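Workshop Tips: Teaching Tasks by Hand at a Desk

Wipe the finger ribs with a dry cloth before every session. Dust in the grooves changes the grip more than a worn pad does.

Record 12 short demonstrations and review them before committing to a full set. The Damell job ran to 554 takes, and 90 were discarded for the same fault: the operator closed the fingers while the wrist was still moving. Stop, close, then lift.

Keep each take to one task. Picking up and putting away are separate recordings.

Check the screws on the finger plates every 400 cycles. A quarter turn of slack is enough to spoil alignment.

For remote control, halve the speed over the last hand's width of travel. Aisyah Tuhumury's settings for the Hano bench are a good starting point.

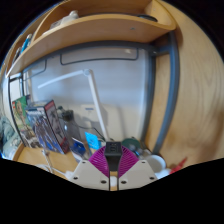 Cable routing deserves a check before the first take. Anything lying across the work area can be dragged by a low approach and pull its connector along. On a desk like this one, the white cable looping over the wood should be moved behind the boxes and taped down. Set the lamp next and leave its arm alone until the set is finished, as shifting shadows make takes harder to compare.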